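Hand-held grippers vs teleop for drawers and lids - our numbers

Gratano Robotics Forum > Learning from demonstration > Methods

tinplate_owl
Long one, sorry, but I'm really pleased with this and want people to poke at it. We've been teaching our two-armed Zarkia setup to open things: hinged lids, small drawers, cupboard doors. Until June all our training data came from teleop. Then we switched to walking about with hand-held grippers and recording the same jobs by hand, and the difference in pace is huge! We now have 587 usable recordings. In the same number of working days the teleop rig gave us 225.

The policy trained on the hand-held set does better on drawers it hasn't met before, and it stopped doing that awful thing where it shoves the drawer shut again while looking for the edge. Happy to go into the training side if anyone's interested.

marrowfat
Lovely result, but aren't you comparing two things at once? You've got more data AND a different way of getting it. Cut the hand-held set down to 225 and train again, then I'll believe the method is what helped.

tinplate_owl
Fair! That run is going now. My guess is the gap shrinks a lot on lids and less on drawers. People do drawers beautifully by hand - little wiggles, a change of angle halfway - and on teleop you just yank.

quiet_servo
I'd go further than marrowfat. Those little wiggles are the problem for me. We tried hand-held at Worthorpe and a good share of what we recorded was stuff our arms couldn't copy, wrist angles past the joint limits mostly. Looked great, useless on the robot. Teleop is slow, but anything you record is something the arm can do.

tinplate_owl
We throw those out before training, so the 587 is what's left afterwards. It does sting. You learn to keep your elbows in after a day or so and then far fewer get binned.

pondlife_dev
How are you tracking the two hands against each other? That's where ours fell apart. One hand would drift by up to 5 cm by the end of a long take.

tinplate_owl
Marker cubes on the grippers and a head view looking down at both. Keep the takes short and start again from a known spot. Low drawers are still the hardest because you end up working right under the furniture.

quiet_servo
OK, the head view is something we didn't have. Still not convinced about lids though. Got anything showing how close in you work?

tinplate_owl
Sure, a lid and a drawer:

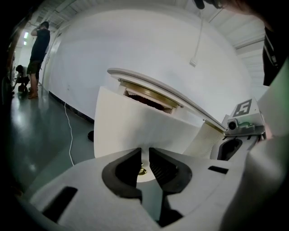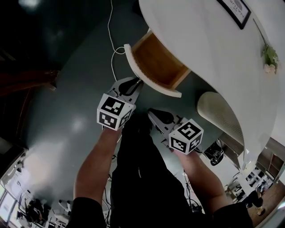
First one: jaws open in front of the unit with the lid up. Second: both grippers under the open drawer, marker cubes on each.

marrowfat
Nice. Please post the 225 run when it finishes, even if it comes out my way.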